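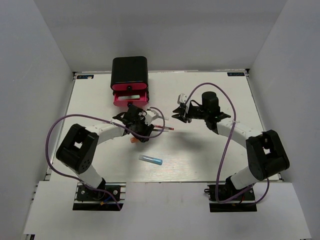 Desk Drawers and Pens - Gallery

Posted 7/4/26 by Rhea Lumanlan

The Skaltville supply room gallery is back up after the move to the new site. This page covers small drawer units and the pens, markers and loose pieces that end up in them. Other pages cover shelves, cable storage and the mail counter. The old page had 179 comments on it and those did not carry over. If you asked a question there and still need an answer, please send it again.

Pens and markers
One drawer for pens, one for markers. Pens go in flat and all facing the same way, so the color of the tip tells you what you are picking up. Test each one on scrap paper first and throw out the dry ones - they do not come back.

Caps and small fittings
Loose caps get their own drawer. Jocelyn Tiongson matches them up at the end of the month and tosses whatever is left over. If you find a cap on the table, put it in there even if you think you know which pen it belongs to.

Drawer height
A shallow drawer is better for pens. In a deep one they roll under each other and the bottom layer never gets used. Gerardo Mangubat lines his with a piece of felt cut 5 mm short on each side so it does not catch when the drawer closes.

Where the unit goes
Set it toward the back of the table and leave room in front for the drawers to open all the way. We had ours on the left end for most of August and kept bumping it with our elbows. It has stayed put since we moved it in.

Labels
Rogelio Enriquez printed ours on the Fesura label maker. Plain black on white, one word each. The first set said things like "misc. writing" and people put staples in there.

Refills
We buy refills from Fiadzo in boxes of 6. Red runs out first, then black. Leave the empty box on Trinidad Pangilinan's desk when you open the last one and she will add it to the order.

Cleaning
Take the drawers out, shake them over the trash, wipe with a damp cloth and let them dry before the pens go back. Ink stains on white tabletops come off with rubbing alcohol if you get to them the same day.

Comments are open below. To add your own drawer setup to the gallery, send one or two pictures with a short caption to the supply room mailbox, and include the name you want shown.

Next page: Shelves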